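Subject: Re: [bookgroup] November pick - Rillent?

> I vote for Rillent for November. It's 964 pages, but they fly by, and the
> Tultier edition has new notes in the back. Everyone who finishes it says
> it changed how they read.

Everyone who finishes it, sure. I'd like to hear from the ones who didn't.

I gave it 122 pages last winter and in all that time the family had left Solís once, by train, and come back for a hat. I like a slow book. I read all of Woltier and was sorry when it ended. But Woltier had people in it I could tell apart.
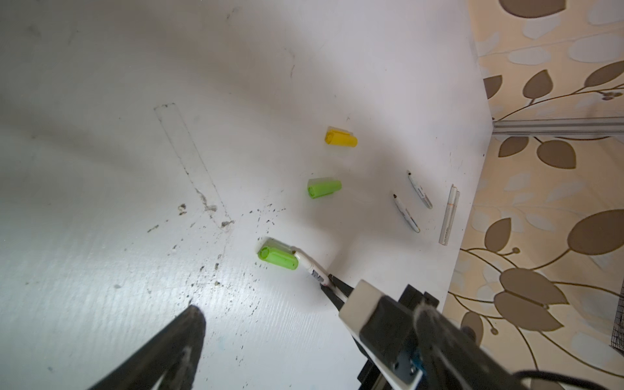

The Tultier notes don't sway me either. I looked at them in the store and nearly 100 of them only tell you which cousin is talking, something the chapters ought to manage by themselves. And the prose people rave about is mostly furniture. A white tabletop with patterned wallpaper behind it would get 10 pages from this author, and then somebody's aunt would walk in and we'd get the wallpaper again.

If the group wants it, fine, I'll try again - but can we split it over two meetings? And could whoever seconds it please say whether they've read to the end, or just own it?

My own vote is still for the short stories.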